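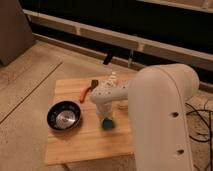 White arm over the small wooden table, fingers down at a little teal-blue piece, bowl on the left.

Sharing a small workroom with a robot arm: the tips we'd pass on

7 min read

If your workroom is about to get a pick-and-place arm, or has just got one, I'm a bit jealous, as the first few months are such fun. We've had ours at Rovside since March and I still wander over with a mug of tea to watch it put things in a bowl. (The mug stays well back. More on mugs further down.)

We look after hire kits: craft boxes, play sets, bags of small parts that go out to clubs and come back in a jumble. Somebody has to sort the jumble. It used to be all of us, all afternoon, bent over a bench until our necks seized up. Now the arm takes the plain sorting and we do the checking, mending, cleaning and repacking, plus a fair bit of looking after the arm. Most of what follows is housekeeping. The software people at Brikeck gave us a good handbook for their side of things, but it hasn't a word in it on where to keep the dustpan.

Start with a small table

Our first instinct was to give the arm the big packing bench, and it was a mistake. A big surface fills up. Somebody puts down a tape gun, somebody else puts down a parcel, and by eleven o'clock the poor thing is reaching into a jumble sale. A small square table is much better. Everyone can see at a glance what's on it, and there's simply no room for your lunch.

Plain wood has been lovely for us. It wipes down easily, it doesn't throw glare about, and pieces don't skate off when they're nudged. The one snag is pale pieces. Anything beige on honey-coloured wood is hard to spot, for us as well as for the machine, and you can see one to the right of the fingers in the photo if you look carefully. If you have a lot of pale stock, try a darker mat, or save those pieces for a batch of their own.

Leave bare wood at the front. We keep the pieces towards the middle and back and the front half clear, and it makes setting out so much quicker.

Fix the legs. Four dabs of removable putty under the feet did it for us. Check them when you sweep, as a table can creep a surprising distance over a week and then you're left wondering why every pick is slightly off.

Choose your bowl with care

Ah, the bowl! I could go on about bowls. We went through plastic tubs (too light), a mixing bowl with a lip (pieces caught on the rim and sat there looking smug) and a wooden salad bowl that somebody wanted back. The one we use is round, black on the outside with a glossy rim, and silvery metal inside. It sits nicely and you can hear a piece land, so if you're working with your back to it you still know it's getting on with the job.

Shiny insides can reflect a lamp straight back at you. If that bothers you or your camera, move the lamp before you go shopping for a new bowl. We shifted ours a foot to one side and that was that.

Mark the bowl's home. A ring of masking tape is fine, but we've since moved to a thin pencil circle, which doesn't lift at the edges and rubs out when you change your mind. Whoever empties the bowl puts it back on the circle. It's a dull little rule and it has saved us more stoppages than anything clever.

Setting out pieces

Put out fewer than you think. A couple of pieces with good gaps between them beats a heap every time. Long things are best laid at a slant with clear space along both sides, so the fingers can come down without brushing a neighbour.

Mix your colours when you're training new staff. Orange, blue, something dull: people learn very quickly which ones the arm finds easy, and they start predicting it, and then they're hooked. Our newest starter could call a missed pick before it happened by the end of the first morning.

Dry everything first. Washed pieces go on a tea towel, then a rack, then the table. Put a damp piece out and you'll be wiping the fingertips all day.

Keep a "not today" tray. Anything floppy, sticky, cracked or otherwise awkward goes in there for hands to deal with. We felt a bit defeated about this tray at first, and now I think it's the best thing on the shelf. The machine gets work it's good at and we get the interesting ones.

Looking after the arm itself

Use a soft, barely damp cloth on the white casing and nothing that comes in a spray. Spray goes wherever it likes, including into holes you'd rather it didn't. Put your cleaner on the cloth, over by the sink, and bring the cloth across.

Do the casing with the power off and the arm parked. Yes, every time, even for one fingerprint.

Fingertips want a wipe at the start of each shift. Ours pick up fluff from the felt kits, and a cotton bud gets it out of the corners beautifully. If the pads look worn, change both. We tried changing one to save money and the grip went lopsided.

For cables, have a proper look once a week. You're checking for a kink, a pinch, or a loop that has worked its way to where people walk. Leave some slack at the base so nothing pulls when the arm turns, and coil the extra in wide, easy loops. Tight little coils held with a rubber band are bad for the cable, and the rubber band perishes and leaves a brown mark on the floor. Soft hook-and-loop ties are the thing. Buy them in a bright colour.

Sweep under the table before you sweep anywhere else. You'll find the missing pieces, and you won't have mixed them up with the general fluff.

Now, the people bit

I was more nervous about this than about the machine. What would we all do? Would it feel odd?

It did feel odd for a fortnight. Then the afternoons got better. Sorting used to be the job you did until you couldn't stand it, then swapped. With the arm on it, everyone's day has more bits in it: a spell of setting out, a spell of mending, some time on the phones with the clubs. Necks and wrists are happier. We also talk more, which I hadn't expected at all, as you can't chat and sort small parts at the same time without losing your place.

The numbers are cheerful too, if you like numbers. On the old system our best day was 500 pieces sorted and bagged. Our best so far with the arm is 922. The arm did the plain ones while the rest of us cleared the awkward tray, so I count it as a shared record, and there was cake.

A few things that helped with the change:

Let everybody drive it. If only one person knows how to start, stop and park the arm, that person never gets a proper lunch. We took a morning each, with a crib sheet stuck to the wall at eye level.

Put the stop button where the shortest person can slap it. Then have everyone slap it, for practice, on day one. (It's very satisfying.)

Keep a paper logbook. Date, what stopped, what you did. Ours is up to 118 entries and the early ones are nearly all "bowl moved". Reading back through it is how we got to the pencil circle, and it's handy for settling what happened while you were out.

Agree who minds it. We have one minder per shift, with their name on the whiteboard. The minder can do other jobs within sight of the table. Everybody else can ignore the arm completely, and that's restful once you get the knack.

Give the quiet jobs their due. It's easy for the machine to get all the attention from visitors while the person mending a split seam gets none. We moved the mending table nearer the door so people meet it first.

Talk about hours early. Our manager told us on the first day that nobody's would be cut, and put it in writing the same week. I'd ask for that anywhere. People can't be curious about a new machine while they're worrying over the rent.

And don't hide the fiddly side. Okeke, the firm that fitted out our workroom, warned us that setting up would eat time, and so it did! Some mornings in the first month we'd have been quicker by hand. Expect that, put a bit of slack in the rota, and enjoy it where you can.

Mugs, bags and sleeves

Mugs live on the window sill. Bags live on hooks. Loose sleeves get rolled up or pinned, and long hair goes back, for anybody stepping up to the table. Lanyards come off too. We keep a saucer for them by the door, and it is always full of other things.

Taping a line on the floor round the arm's full reach is worth the hour it takes. Move the arm slowly to its furthest points with the table clear, mark each one, then add a good stride. Do it again if you shift the table.

Quick fixes we use a lot

Piece keeps slipping: wipe the fingers, then wipe the piece, then try laying it the other way round.

Piece lands beside the bowl: check the bowl is on its circle, then check the putty under the table legs.

Arm hesitates over the same spot: look for a stain or a scrap of tape on the wood. Ours once dithered over a dried blob of glue for most of a morning.

Everything is slightly off after the weekend: somebody has hoovered. Put the table back on its marks.

Our sister workroom at Damevbridge gets its own arm next, so I'll add their tips when they've had a chance to find some. They've already got their eye on my bowl.

Page last updated 7/25/25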